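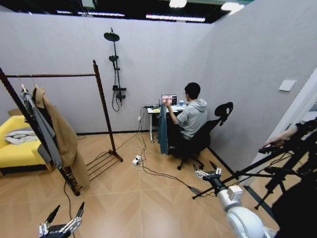
The end of the heating season is when most damage to winter wool begins, according to Ariel Tolentino, head of garment care at the Marbridge Textile Institute in Oltville. Coats are put away with a season of skin oil and food residue in the cloth, and moth larvae feed on both. A long tan coat left on an open rack, its hem down at the level of the lower shelf, is in Tolentino's view at less risk than the same coat folded unwashed into a closet. "Light and moving air do a good deal of the work," Tolentino said.

Oltville > Public Programs > Interviews
May 25, 2018 | By the Office of Public Programs
Search this site Enter keyword Go

Tolentino joined the Institute after 10 years at Grabner, a dry cleaning firm, and now directs its household advice service. The service answered 294 written inquiries last year, and moths were the leading subject.

"People send us the hole," Tolentino said. "The hole is old news by then. I ask them to turn up the collar and look under the lapel, where the larvae prefer to be." 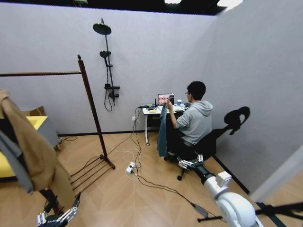 Clothes rack with a slatted lower shelf, and a wall-mounted shower set.

The Institute recommends brushing each garment outdoors, cleaning it, and letting it air for 2 days before storage. Asked about cedar, Tolentino was cautious. Fresh cedar oil may discourage young larvae in a tight chest — it has little effect in a ventilated room. 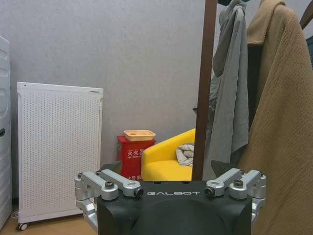
Plastic covers from the cleaner should be removed at once. Tolentino prefers washed cotton bags, closed at the neck, and asks that they be opened every 6 weeks through the summer.

"I still find people using my grandmother's method, which was newspaper," Tolentino said. "The ink comes off on pale cloth. I would not do it."

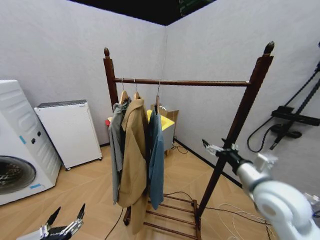 Shoulders are a separate concern. A heavy coat on a narrow hanger will take the shape of the hanger by fall, and steaming does not always correct it. The Institute's storage leaflet, prepared with the Tustetti Mill archive, gives hanger widths by coat size. Copies are available at the front desk.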